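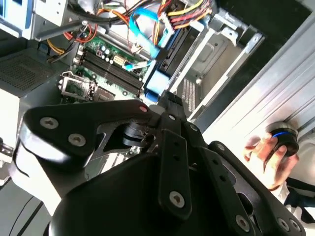 Memory slots, multi-pin power connector and blue SATA cable

Section 4: Refitting the hard drive

The steps below apply to desktop towers prepared for reuse at the Kandano workshop. Read the whole section before you start.

CAUTION: Shut down the computer, unplug the power cord and hold the power button for 5 seconds. Wait 2 minutes before you touch anything inside.

4.1 Opening the case

1. Clear a flat work surface and lay the tower on its side.
2. Take off the side panel and set it aside with its screws.
3. Touch bare metal on the inner rim to discharge static.
4. Check the CPU socket. If it is empty, keep tools and loose screws well away from it. The contacts bend easily and can't be repaired on the bench.
5. Move the colored power wires away from the drive bay. Do not pull them by the wire; hold the connector.

Note: The power supply stays in place for this job. Never open its housing.

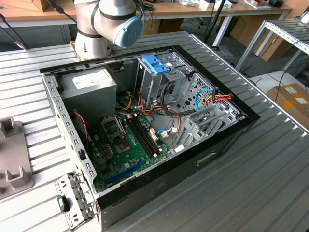 4.2 Fitting the drive

1. Place the hard drive in its caddy and check that it sits flat along both sides.
2. Lower the caddy toward the drive bay at an angle, then level it as it goes in.
3. Slide it in until it stops. If it sticks, take it out and look for a trapped cable.
4. Connect the SATA data cable, then the power cable.

Note: Leave the memory slots empty until Section 5. Keep the white end clips free of dust.

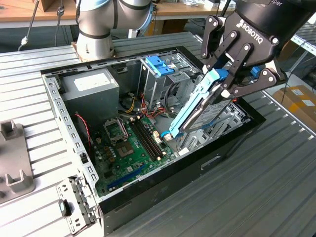 Text: T. Hettiarachchi, Pumholm Technical Guides

4.3 Before closing

Check that no cable crosses the rim of the case, then refit the side panel. Store unused drives at 20 °C in a closed box.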